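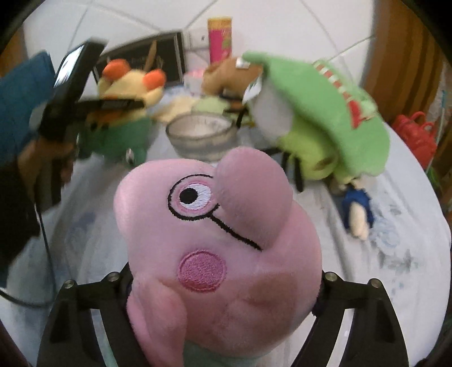 Siamak Kazemi recomenda medir a prateleira antes de encomendar, porque a caixa com a tampa aberta ocupa bem mais espaço do que fechada.

Caixa de arrumação Hundero, 34 litros
10 de julho – Redação Fledstead

A Hundero é uma caixa de plástico com tampa articulada, pensada para quartos, garagens e arrecadações. Pesa cerca de 900 gramas vazia e suporta até 15 kg. Empilha-se com a tampa fechada, no máximo quatro unidades. Lava-se com água morna e detergente neutro – não vai à máquina. 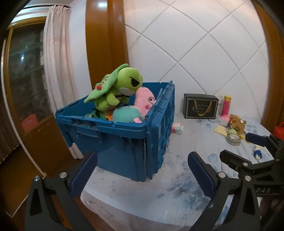 Um cliente perguntou se as tampas se vendem em separado. Vendem-se, com a referência 91, e servem também nas caixas Fodor compradas depois de janeiro. A dobradiça encaixa à pressão, sem parafusos.

Vende-se à unidade. Entrega em loja ou ao domicílio.

Comentários

Siamak Kazemi: Tenho duas na garagem com ferramentas. A pega podia ser mais larga.

Anónimo: Existe com rodas?

Fledstead: Com rodas só a Flurketti.

Artigos relacionados
Caixa Fodor baixa
Carrinho Flurketti
Etiquetas adesivas Hundero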